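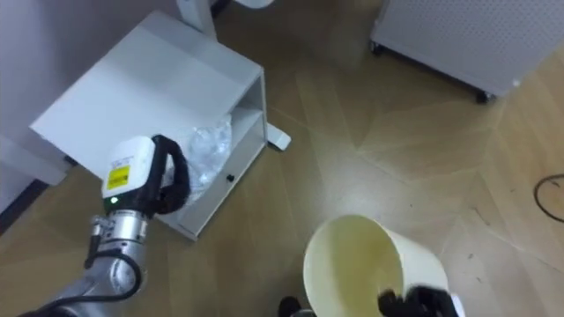 # Celine bedside cabinet, white

Celine is a small white cabinet with one open compartment and one drawer. We made it first for the guest rooms of a pension in Undley, where the beds stand close to the wall and the guests need a place for a book, a glass and a telephone. Afterwards people asked if they could have the same one at home, so now it is in our normal range.

The top is flat and smooth, without a raised border, and you can wipe it in one movement. Below it is the open compartment, for the things you want to take without looking. The drawer is under the compartment and has one small round black knob. The knob is fixed with a single screw from the inside, and you can change it for another if black does not suit your room.

## Details

- Colour: white, with black knob
- Storage: one open compartment, one drawer
- Drawer runners: metal, with a stop so that the drawer does not fall out
- Delivered: assembled
- Spare parts: knob, runners and feet can be ordered separately
- Article number: 278

## Who it is for

It is a good cabinet for a bedroom, but we also sell many for hallways and for beside a sofa. Drita Popescu from our shop keeps two in her hall, one for gloves and scarves and one for the dog's leads. If you want to put a printer or a heavy lamp on top, please write to us before you order. We have a stronger model, Dasow, which is wider and has a thicker top.

Celine is not suitable for bathrooms or for a covered balcony. The edges do not like steam.

## When it arrives

The cabinet comes in a cardboard box, already assembled. Inside the box it is protected by clear plastic wrap.

1. Open the box from the top and fold the sides down. Do not use a long knife, it can reach the top panel.
2. Lift the cabinet with both hands under the base. Please do not lift it by the drawer or by the knob.
3. Look inside the open compartment and take out any wrap you find there. Then open the drawer and look there also.
4. Put the cabinet in its place and press lightly on each corner. If it moves, turn the foot at that corner until it stands still.
5. Keep the box until you have checked all the sides for marks.

The wrap makes a big heap, much bigger than you expect from such a small piece of furniture. Have a bin ready before you start. Plastic film should be kept away from small children and from cats.

If you find a scratch or a dent, send us a photograph within 20 days — daylight is best — and Selma Yordanov will answer you. She decides with you if we send a new part or a new cabinet.

## Cleaning

Use a soft cloth, a little warm water and one drop of washing-up liquid. Dry it afterwards. Coffee and red wine should be wiped at once, but normally they leave nothing. Do not use scouring powder, and do not use the white sponges that are sold for walls, they make the surface dull.

If the drawer begins to squeak, clean the runners with a dry brush. Oil is not necessary.

## Questions we receive often

**Can I put one cabinet on top of another?**
No. There is nothing to hold them together, and the upper one can slide.

**Can the drawer be put on the other side?**
The drawer goes across the whole front, so there is no left or right version. It fits at either side of the bed.

**Will it scratch my floor?**
The feet are plastic. On a soft wooden floor we advise felt pads, which you can buy with the cabinet. Lift it when you move it, also with the pads.

**Do you take the old cabinet away?**
Only in Undley and the villages near it. Please ask for this when you order, because the driver must keep a space in the van.

Orders and spare parts: Snežana Trajkovski, extension 163, mornings until noon.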